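Computer case (desktop tower)

A computer case, also called a tower or chassis, is the box that holds the working parts of a desktop computer. I've been writing the hardware pages for the Madimo reference since I moved to Sivville, and this is the entry I get asked about most, so I'll keep it friendly. Most of what I know comes from laying old office towers on their sides and poking around in them.

Power supply

The power supply (PSU) is the metal box that turns wall current into the lower voltages everything else needs. It usually sits in a corner of the case, and you can spot it by the label full of safety marks. UL and CE are common ones. An "80" badge has to do with efficiency – how much of the power coming in gets passed along instead of turning into heat. 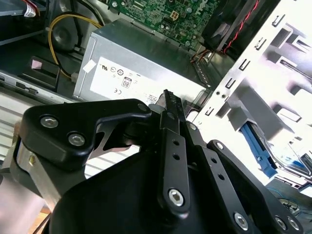
Wire colors on a standard supply are easy to learn: yellow is 12 volts, red is 5, orange is 3.3 and black is ground. Makers do stray from this, especially in their own office machines, so check before you trust a color. And please don't open the supply itself! It can hold a charge long after it's unplugged.

Motherboard

Everything plugs into the motherboard eventually. The processor sits in a square socket, held down by a metal bracket and a lever, and normally wears a heatsink on top. Memory goes in the long narrow slots nearby, with a latch at the end that clicks when the stick is seated. (My first one took three tries and a fair bit of muttering.)

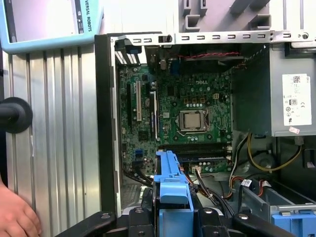 Expansion slots are where you add things like a graphics or sound card. The older PCI kind is often white, and plenty of office towers kept one or two of those long after newer slots came along. SATA ports are the little L-keyed connectors for drives. The color of the plastic doesn't tell you much by itself, so I go by the lettering on the board.

Frame and rails

The frame is folded sheet metal with slots and notches cut into it for clips, panels and brackets. Edges can be sharp on cheaper cases, and my copy of the Després repair handbook has a smear on page 277 to prove it.
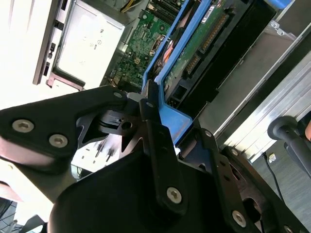 I like a frame that comes apart without tools, though the plastic clips get brittle with age and I've snapped more than I'd care to list. The Janis parts shop here in town keeps a drawer of spares, 9 to a bag, and I usually go in on a Tuesday.

Drive caddies

A caddy is a tray that carries a hard drive and slides into a cage or bay. Squeeze or press the release, pull, and out it comes – colored plastic generally marks the bits you're meant to touch. 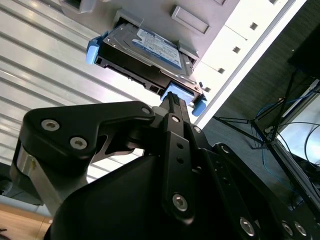
A 3.5-inch hard drive in a black caddy with light blue tabs, partly inserted in the chassis.

Shut the machine down before pulling a caddy unless you know it supports hot swapping. Going back in, the tray should slide without much force. If it sticks, take it out and look for a cable in the way.

See also: Cooling fan; Hard disk drive; Heatsink; Power connector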